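Reading time: 2 minutes

Building a Small Tube Preamp for the Practice Rooms

When our group picked this project back in January, we thought we would be done in a few weeks, and I think we can all laugh about that now. The idea was simple enough. The practice rooms in the Londen building have decent microphones, but the preamps are old and hissy, and quiet instruments like classical guitar come out sounding like they were recorded in a rainstorm. We wanted to see if students could build a single-channel preamp that was quieter and still cheap to fix.

We started from a kit made by Tulter, which gave us the chassis, the transformer and a very friendly but rather short set of instructions. The kit has 44 dB of gain, and we hoped to get a bit more out of it for the ribbon mic that everybody likes to borrow. After a lot of talking (maybe too much talking!) we decided to swap the input transformer for one from Brøndum and leave most of the rest alone.
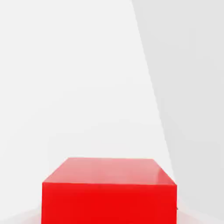
Report by the Preamp Group, Audio Electronics II
11 December 2019

Soldering took much longer than planned. Two of us had never held an iron before, so we spent the first sessions making ugly joints on scrap board until they stopped being ugly. I'm glad we did, because the only wiring mistake in the finished unit was a swapped ground on the output jack, and it took us one afternoon to find it.

For the tests we recorded the same guitar piece through the old preamp and through ours, with the mic and the chair taped in place. We set the mic 40 cm from the sound hole and matched the levels by ear first and then with the Lendik meter from the lab. We also tried singing and a snare drum, mostly for fun – although the snare ended up teaching us the most. Our preamp gets a little thick and fuzzy on loud hits, and some of us loved that while others wanted a pad switch right away.

On guitar the difference was easy to hear. The hiss dropped back far enough that you noticed the room instead, including a heating pipe we had never heard before. The high end is softer than on the old unit, and we're still arguing over whether the transformer or the tube is doing that. We only had one tube to try, so I can't settle it here.

There is still some hum when the power supply sits right next to the chassis. Moving it to the floor helped a lot, and a longer cable is on our list for next term, along with the pad switch and a proper label for the gain knob – right now it's masking tape.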